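Ticket: Cell 2 gripper drops or shoves parts on the kitting tray
Site: Drarcombe
Opened by: Chae-won Yoo
Priority: Medium
Status: Open, monitoring

Tuesday, 7:50 am
Hi all, opening this one because I'm tired of writing it on sticky notes! Cell 2 started acting up again on the parts tray. The arm comes down for the memory module, the fingers close, and about half the time the module gets nudged sideways in its slot and stays there. The controller says grip OK every time, so no fault, no stop, it just carries on up with nothing in its fingers (very proud of itself). I've got it in slow mode for now and I'm standing next to it.

What I checked before coffee:
Air is not a factor, this is the electric gripper.
Finger bolts all snug. I put a wrench on every one.
Finger tips look fine, no chips, wiped them down with alcohol anyway.
Power cycled the controller, same behavior after.

Tuesday, 9:15 am
Mohammadi support called back, thanks to whoever bumped that. They wanted the cycle count since the last finger change and it's a bit over 3,000, which they say is nothing. They asked me to read off the closing force and it was at 74 percent. I'm pretty sure we left it at 30 for the small stuff when we set up the cell in May. I can't find anyone who'll admit to changing it, and the log only goes back to the last update, so my money is on the update putting the default back. Set it to 30 again and saved it to the recipe this time, not just the live page.

Tuesday, 10:40 am
Better but not fixed. It's holding the memory module now, but on the drive carrier it still comes in a hair to one side and one finger touches before the other. You can hear it, there's a little tick. So I think we had two problems on top of each other, lovely.

Jogged it down by hand over the tray and stopped it short so I could get my face in there with a flashlight. The approach point is off toward the workstation side. Not by much, but the expansion card stands up on its edge right there and I don't love how little room the fingers have next to it. 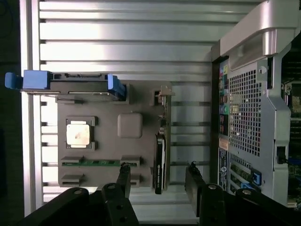 I also loosened the tray and it moved more than it should before I even got the second clamp off. I think it's been creeping along the slats a tiny bit every time somebody leans on it to load parts. Squared it back up against the stop, tightened both clamps, and drew a marker line on the rail so we can see if it wanders.

Tuesday, 1:30 pm
Retaught the approach and the pick points for the memory module, the drive carrier and the card. I left the processor point alone because that one goes to a different tool and I didn't want to mess up a thing that works. Then ran it at slow speed, then half, then full. 136 picks, no drops, no tick.

One thing I'd still like from Tavemton, since they wrote the cell program: can we get a width check after the fingers close? If they close all the way on a pick, there's no part in there, and right now the program doesn't care. I sent them the recipe file and a copy of this ticket.

Still to do:
Order a new clamp pad from Flirneck, the left one is shiny and worn.
Back up the recipe again after the width check goes in.
Night shift, please look at the marker line when you load the tray. If it's off, don't fix it, just write the time in here and leave it for me.

Leaving this open until the pad shows up.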